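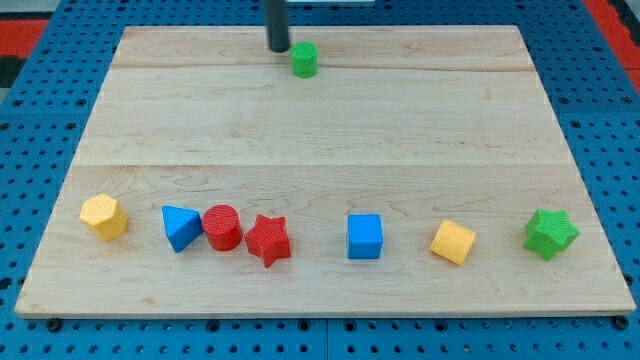
The Shape of Learning: Solid Blocks Return to the Worktable

29 January 2025

A set of shape blocks is among the plainest objects a school or family can own. It has no instructions and no correct result, and it makes no sound of its own until a piece falls over. Yet the block set has held its place in early classrooms through many changes in teaching fashion, and interest in it is rising again in the Bendgate district, where the schools and the public library have spent the past two years rebuilding their collections of hands-on materials.

The Wornanthorpe Learning Library, which lends materials to classrooms and households across the district, now holds 284 items. Solid shapes form one of its most requested categories. Borrowers include kindergarten teachers, parents who teach at home, and a number of adult education instructors who use the pieces to introduce volume and surface area.

A small set is often enough. Eight blocks, set out on a pale wooden board with open space around them, give a learner a good deal to consider. A green cylinder stands upright and shows its flat top. A yellow hexagonal prism can be told from it at once by its corners, and a blue triangular prism is different again. Color helps a young child name and find a piece before the word "prism" is secure. The child who asks for "the yellow one" in November may well be asking for the hexagon by spring.

Why the Prism Matters

Many families begin with flat shapes: a paper triangle, a circle drawn in chalk, a square cut from felt. These are useful, but a child who has met only flat shapes may be puzzled by a solid one. A triangular prism has two triangular ends and three sides that are not triangles at all. Turned onto one of those sides, it looks like a roof or a tent. Stood on its end, it becomes a short column with three corners.

Teachers at the Pruitt School, one of the library's regular borrowers, introduce this idea over several weeks. Children first handle the pieces freely. Later they are asked to find a face that matches a card, and then to press each block into soft clay and compare the marks. The cylinder leaves a circle when pressed on its end. Rolled on its side, it leaves a long track, a discovery that tends to occupy the rest of the morning.

Surface and Grip

The finish of a block deserves more attention than it usually receives. A highly polished piece may look handsome on a shelf, but it can slide when stacked and is harder for small hands to hold. The yellow hexagon has a fine crosshatched texture on its sides, and the same pattern covers the other blocks in the row. Texture of this kind gives the fingers something to read. It also invites dust, and the library asks borrowers to brush textured pieces with a soft, dry brush before returning them.

Size is a second consideration. Squat shapes are steady and forgive a careless elbow. Tall, narrow shapes offer more of a challenge and are better suited to children who have some practice in building. The library recommends that any set intended for children under three be checked against current safety guidance for small parts before it is put into use.

The Board Beneath

A defined work surface does as much for the activity as the blocks themselves. On a large table or an open floor, pieces drift apart and are soon lost under furniture. A board marks out the place where the work happens. Light wood serves especially well, as strong colors stand out clearly against tan and cream grain, and the seams between planks can be put to use as ready-made lines for sorting. One plank may be given to shapes with corners and another to shapes that roll.

The board should lie flat and should not shift when leaned upon. The library's own boards are 40 inches wide, a size chosen so that two children can sit side by side without crossing arms. Narrower boards are available for individual work.

Arrangement is a matter of preference. The library's guide for borrowers, prepared under its Arkon program, suggests beginning with a loose row along the near edge, within easy reach, and leaving the far part of the board open for building. A single piece may be placed there as an invitation -- a cylinder is a good choice -- and the child left to decide what should join it.

Borrowing and Care

Block sets may be borrowed for 12 weeks and renewed once if no other borrower is waiting. Each set travels with a contents card, and borrowers are asked to check the pieces against it on receipt and again before return. Missing blocks should be reported promptly. Replacements can usually be matched by shape, although an exact match in color cannot be promised.

Sets should be stored dry and away from direct sunlight. Boards are to be wiped with a damp cloth, dried at once, and kept flat. Requests for the spring term are now being accepted at the Wornanthorpe desk during regular library hours.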